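Preda Play Kitchen Tableware and Food Set

Hire and purchase, Early Years and Family Rooms range
Supplied by Gerorent

The Preda set is a collection of play tableware and pretend food for nurseries, reception classes, family centres and waiting areas. It is intended for use on a table or on the floor by small groups of children, with an adult present. The set may be hired by the term or bought outright, and both arrangements include the same contents and the same replacement service.

Contents

The set is made up of plates, bowls, mugs, cups, serving tools, a selection of pretend fruit and a number of bottles and jars of the kind found in a home kitchen. Colours are mixed in each set and cannot be chosen individually. Customers who hold an earlier Preda set may combine the two, as sizes have not changed.

Larger settings may order the extended set, which contains 108 items. The full list is enclosed with each delivery and should be kept with the set, as it is used again when hired goods are returned.

Suitability

The set is recommended for children aged three and over. It is not suitable for younger children, and settings with mixed age groups should store it out of reach between sessions. Plates, bowls and mugs are for play only. They must not be used to serve food or drink and must not be placed in an oven or microwave.

Cleaning

Items should be washed by hand in warm water with a mild detergent and left to dry on a rack. Abrasive pads will mark the surface. Settings that follow a weekly cleaning rota may wash the whole set at once. Any item that is cracked or has a sharp edge should be withdrawn and reported to the Hire Desk, quoting the number on the contents list.

Tables

The set may be used on any stable table of a suitable height for the children concerned. Gerorent also supplies the Sastero activity table, which is available with or without castors. The table is ordered separately and is delivered flat, with fixings and a printed guide to assembly.

Layout for group play

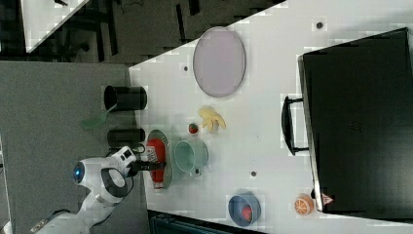
Group play works best when the tableware is spread across the whole table and no child has to reach over another. Younger groups may be given a few items at first, with more brought out as the session goes on. Plates and bowls should be placed well apart to mark out separate places, as with the pale green plate, the large oval one in lavender-pink and the blue bowl with a piece of red fruit in it. Smaller items such as the strawberry and the orange half can be left loose on the tabletop for children to sort and serve.

Hire terms

The minimum period of hire is 4 weeks. A refundable deposit of £31 is payable on the standard set. Orders received by noon on Wednesday are sent out the same week. Missing items are charged at the rate shown on the contents list, and fair wear is accepted without charge.

Enquiries about hire should be addressed to Heather Halliday at the Hire Desk. Enquiries about purchase, including orders for several sites, should be addressed to Silviu Filip.

Last updated: September
Shared 165 times
Contact the Hire Desk | © Gerorent. All rights reserved. | Back to top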